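News > Community > Plurneo

Tuesday
By the Plurneo news desk

The drinks table at Plurneo has had a proper seeing-to, and what a cheerful little corner it has become! Anyone who came in for a coffee over the winter will remember the old set-up, with lids in one cupboard, straws in another and a queue all the way back to the coat hooks. From this week everything for a takeaway drink sits within arm's reach, and the tea-time crowd have already given it their approval by drinking 106 cups in a single afternoon.

The change began with a good clear-out in May. Every bag, packet and half-used roll came out of the back store and was sorted on the spot, and there was far more of it than anyone had expected. Spare lids had been tucked away in with the birthday candles, the good napkins had gone missing under a stack of raffle tickets, and the odds and ends from three separate summer fairs were all living in the same drawer. Plastic bags were the worst of it, as they tend to be in any kitchen. They get folded up and kept for best, and then they get buried under other bags. The final tally from the store came to 411 lids and enough paper napkins to see us through to the end of the year.
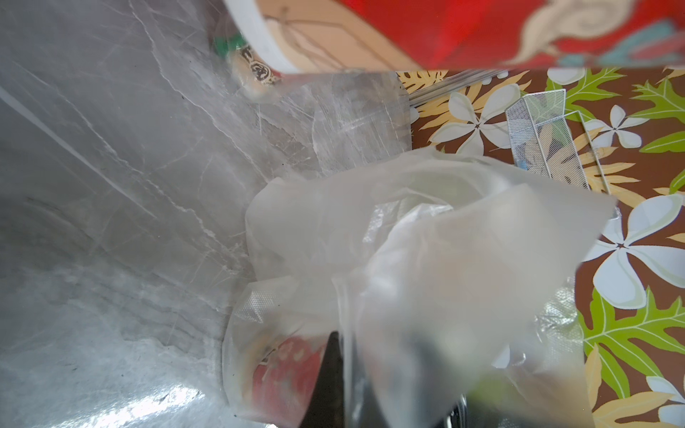
A corner with some colour

The part visitors mention first is the pattern. Big white flowers, ferns and bright green leaves on a deep brown background now run round three sides of the table, and it lifts the whole corner on a grey morning. The design came from Lasar, the little print shop on the parade, and it was the clear favourite when the samples were pinned up by the door. There was a fairly loud campaign for plain cream (easier to match, said the plain cream people) but the flowers won by a mile, and even the cream camp have been heard saying how nice they look.

The tabletop itself has a grey marble pattern, calm enough to let the flowers do the talking. Red cups look wonderful against it. We had been using plain white ones for years, mainly out of habit, and the switch to red with a white pattern has made an ordinary cup of tea feel like a bit of an occasion.

Straws have moved too. They used to come out of the box one at a time, and always from the bottom, so that half of them ended up on the floor. Now they stand upright in a red cup of their own, in bright green wrappers, and you simply help yourself on the way past. Children love this. So do plenty of grown-ups, judging by how often the cup has needed topping up. The supplier, Kedo, sends them in boxes of 900, and the second box is already open.
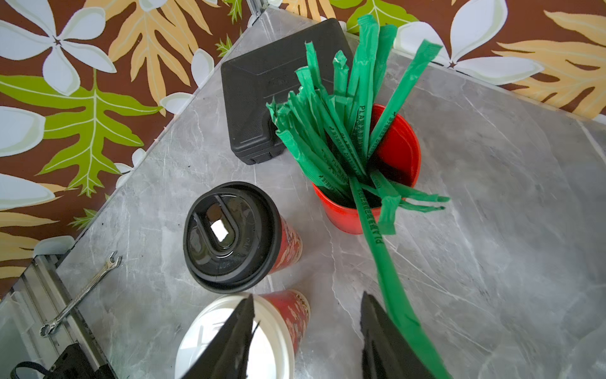

Green-wrapped straws and lidded red cups on the new drinks table at Plurneo.

Small things have found a home as well. Wire baskets are fixed up off the table, one on each side and a long black one with five compartments across the back, and they take the bits that used to drift about among the cups. Tape goes in the long one, so please put it back there when you have finished with it! The baskets were a tip from the team at Bakke, the craft room next door, who have been hanging theirs on the wall for ages and swear by it. It is surprising how much bigger a table feels once the clutter has somewhere else to go.

There is still a bit to do. The old shelf under the window needs a coat of paint, and we would like a better spot for finished cups, which have a way of gathering in the middle of things when it gets busy.

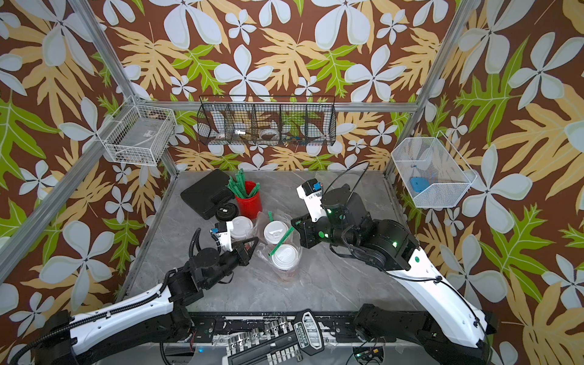 Labels for the baskets are next on the list, and there has been a lively discussion over whether they should be handwritten or printed. Handwritten is ahead at the moment, and if you have neat lettering and a steady hand we would be delighted to hear from you. Pens and card will be on the side all week.

The table is open from ten in the morning until half past four, with hot drinks and squash served throughout and cake when there is cake. Bring your own mug if you like - several regulars do, and there is room on the hooks for a few more. Spare sealed packets of straws or lids are welcome too, as long as they are unopened. Please leave them at the front desk with your name on the bag, so we know who to thank.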